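Joonas Salminen
December 24, 2018

Notes on dating the Heiskanen warehouse, Dutau waterfront. Thread.

The listing gives one construction date for the whole building. The street front and the rear range do not agree with it or with each other.

Street front: brick in English bond up to the second floor, common bond above. The change falls on a single course across all bays, so I read it as a raised story and not a repair.
14 replies 29 likes

Rear range: timber posts on stone pads, scarf joints pegged, no bolts. Two of the posts have empty mortises facing the yard. Something was framed into them, probably a gallery or a hoist platform.

The roof over the rear range is later. Sawn rafters, circular saw marks, wire nails. It tells us nothing about the posts underneath.

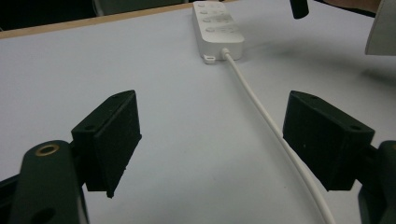
Chimney next. The stack passes through the raised story without a break in the bonding, so it was built or rebuilt with that story. The hearth at ground level is blocked and uses a smaller brick.
6 replies 11 likes

The insurance plan shows the rear range as detached, with a cart passage between. The passage is now the stair hall. Both of its long walls have weathered faces under the plaster, which fits.

The Anine survey of 2000 calls the stair hall original. It does not mention the weathering. I think the plaster was still complete when they looked.

My sequence: rear range, street front to two floors, stair hall infill, raised story with chimney, rear roof. The order of the third and fourth steps could be swapped.

Compare the Cistov store on the next block — same brick size, same sill detail, but built in one phase. Probably the same yard supplied both.

Still missing: the rate books for the years before the street front. If anyone has seen them outside the town archive, reply with the shelf mark.
3 replies 8 likes

Back to top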